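Filed under: Days Out / Mills & Makers

I have wanted to get inside the Cladby basket works ever since I moved to the valley, and in November they finally opened the doors for a day. I was at the gate by half past nine with a flask and far too many questions!

Cladby started out in willow. The oldest shed still smells of it, sweet and a bit like wet hay, and that's where Arwel Jarman had set up his bench for the first talk. He soaks the rods in a long stone trough, then keeps them under damp sacking until they bend without cracking. He made the base of a log basket while he talked to us, hardly looking down, and then passed it around so we could feel how tight it was. I had a go at the next one. Mine looked like a bird had given up on it, but Arwel was very kind and showed me where I'd crossed my stakes.

Upstairs is the pattern room, and I could have stayed there all day. There are 174 baskets hanging from the beams, each with a paper label: fish baskets, bread baskets, a strange flat one for carrying pigeons, cradles, and one tall thing for laundry that had the number 3911 painted on it (the old order number, we were told). Nia Harries looks after the order books and had a few of them open on a table. One page was for a bakery that wanted 500 bread trays, all in the same weave, before Easter. I asked if they got them. She turned the page and there was the receipt, signed and everything.

After lunch (leek soup, excellent, and I went back for more) Nia gave a talk on how plastic baskets borrowed their shapes from the woven ones. I wasn't expecting to enjoy that half as much as I did. Once she had explained uprights and cross strips I couldn't stop seeing them!
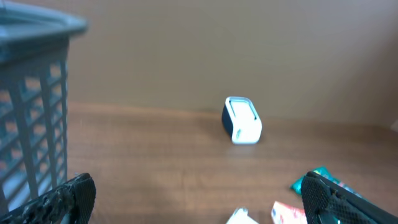
Gray plastic, with a thick rounded rim and rows of openings down the side.

She talked a lot about rims. On a willow basket the border is the last job and the hardest one, since every loose end has to be tucked away, and Arwel reckons he wove 1000 of them before he was happy with one. I'd never given a rim a second thought before, and I went home and looked at every basket in the house.

The shop is small but good. I bought a little egg basket and a bundle of offcuts for practice, and Emlyn Ifans at the till wrote down the soaking times for me on the back of the bag.

Parking is in the field behind the works, so bring boots. The stairs to the pattern room are steep and there's no lift. Weaving places go fast, so put your name down as soon as you get in. I've already asked to be told when they open again.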